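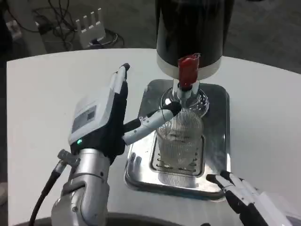 Drip tray under the office drinks dispenser – who else has this problem?

gristlewick
Posts: 114
We have a countertop dispenser at work, one of the black cylindrical ones with the spout underneath, and I've somehow become the person who looks after it. I did not apply. The job consists of filling it, wiping it and receiving complaints.

My question is about the tray. We had the plastic one it came with, which went a colour I won't describe, so I replaced it with a stainless-steel one from Ondix. It looks lovely. It's also a mirror, so every drip is visible from the corridor, and it shows fingerprints if you so much as think about touching it.

Is there anything that keeps these looking decent for longer than a morning? I've tried washing-up liquid and a microfibre cloth. I've tried glass cleaner, which was worse.

Also, cups. People keep putting the thin ribbed plastic ones under the spout and missing. Views?

mopandglory
Posts: 2858
Tiny bit of baby oil on kitchen roll, then buff it off with a clean dry bit. Only on the outside lip, mind, and keep it well away from anything that touches the drink.

Or learn to love the fingerprints. It's a tray for catching drips. It has caught drips. I'd call that a good day's work.

hobnob_quarterly
Posts: 128
Please don't put baby oil near a drinks machine. White vinegar and water, half and half, then rinse and dry. If you leave it to air dry you get spots, and you'll be back here in a week asking about spots.

mopandglory
Posts: 2858
I said the outside lip. I've been oiling my lip for years.

hobnob_quarterly
Posts: 128
That sentence could have stayed indoors.

gristlewick
Posts: 114
Thank you both. Vinegar tonight, and I'll hold the baby oil in reserve.

I should add that the whole thing lives on a white table. I chose the white table. I was younger then, it was March. If anyone dispenses coffee you can see it from orbit, and the same goes for crumbs, because of course once you put a drinks station somewhere people start turning up with food. Somebody ate an entire flapjack standing over it last week and left what might be evidence in the tray. 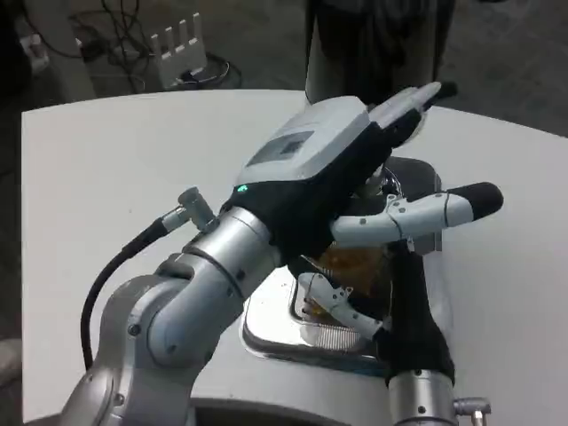
The slots are the other thing I meant to ask about. Mine are just wide enough to let crumbs in and just narrow enough to keep a cloth out. I've been going at them with a cocktail stick like a very bored dentist. There must be a better way.

pelmet
Posts: 108
Old toothbrush, hot water, do it from underneath. If the insert lifts out, lift it out. A surprising number of people don't know theirs lifts out. I didn't for two years, and the day I found out was not a pleasant one.

gristlewick
Posts: 114
It lifts out.

I've just been to look. I wish to withdraw from public life.

pelmet
Posts: 108
Welcome to the club. We meet at the sink.

mopandglory
Posts: 2858
On the cups: the ribbed ones are fine, it's the people. The ridges are there so you can grip the thing without crushing it. If you want them to stop missing, put a mark on the grate where the cup goes. We did ours with a dot of nail varnish and the puddles halved.

hobnob_quarterly
Posts: 128
Disagree about the ribbed cups. They weigh nothing, and as soon as the liquid hits one side they start to wander. Get proper tumblers. We have Skorken ones and they stay where they're put.

mopandglory
Posts: 2858
And who washes the tumblers?

hobnob_quarterly
Posts: 128
There is a rota.

mopandglory
Posts: 2858
So you wash the tumblers.

hobnob_quarterly
Posts: 128
I wash the tumblers, yes.

gristlewick
Posts: 114
I've already got the tray, the table and the refilling. I'm not taking on tumblers. The dot is a good idea though and I'll try it, if I can find a colour that doesn't look like somebody's had an accident.

The food question has moved on a bit. I asked people to stop eating over the machine and was told, quite reasonably, that there's nowhere else to stand. So I'm thinking of giving in and putting snacks out properly, in clear tubs with lids, so at least the crumbs stay in one place until someone needs them. I've seen some from Tzanetos and some cheaper ones from Jodum. 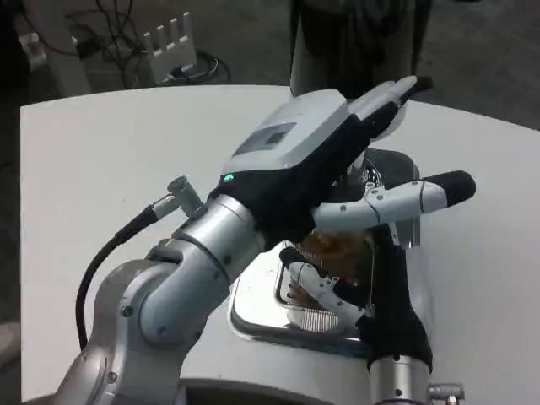

What I can't decide is clear or solid. Clear means people can see what's left and won't open three tubs to find out. It also means that anything brown and crumbly sits there looking like potting compost by the middle of the afternoon, and I'll get comments. I get comments already.

pelmet
Posts: 108
Clear. If it's in a solid tub it gets forgotten and then one day it's an ecosystem. Go for rounded corners too, you can get a spoon into them. The square ones keep a bit back for themselves.

hobnob_quarterly
Posts: 128
Solid, with a label. Clear tubs scratch in the dishwasher and end up cloudy, so you've paid for see-through and got frosted. The Jodum ones I had did that by the end of the summer.

mopandglory
Posts: 2858
Mine are Jodum and they're fine. What are you washing them with, gravel?

hobnob_quarterly
Posts: 128
A dishwasher. On the normal setting. Like a person.

tannoy_blue
Posts: 128
Can I suggest not putting food by the machine at all? We did tubs. It was biscuits to start with, then someone brought in granola, then there was a shared spoon, and then there was a meeting about the spoon. Ours is drinks only now and the table stays clean for whole hours at a time.

gristlewick
Posts: 114
What happened to the spoon?

tannoy_blue
Posts: 128
It's in a drawer. We don't use that drawer.

gristlewick
Posts: 114
Right. Update for anyone still reading. Vinegar worked well on the steel, no spots, and I dried it like I was told. The grate has been soaked, scrubbed from underneath and put back. I'm going with two clear tubs, small ones, and no spoon of any kind. The dot is going on tomorrow in a sort of pale pink, which was all the chemist had that wasn't glitter.

pelmet
Posts: 108
Should've gone for the glitter.

mopandglory
Posts: 2858
Let us know when you need the baby oil.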